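Week 2: Working surfaces in shared rooms

The Soline handout tells you that a cloth over a big table "defines the task area". I would treat that with some suspicion. A cloth hides the tabletop, and it wrinkles. Paper laid on it is awkward to write on. Before you accept the claim, ask what the cloth is supposed to do, and whether a bare table would do it just as well.
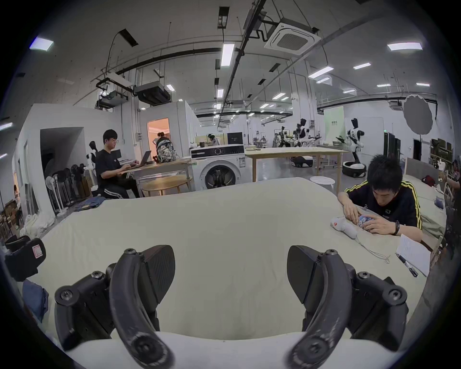
Fig. 2. Cream cloth on a shared table, with printed sheet and pen at the right; desk and laptop behind.

Note the hump in the cloth. Rutherford puts the usable share of a covered table at 70 per cent, but gives no method, so don't quote it in your essay.

Bags are another weak point. The reading says they belong off the work surface. Look at the red one and decide whether it matters.

For next time: Brernell, section on desks.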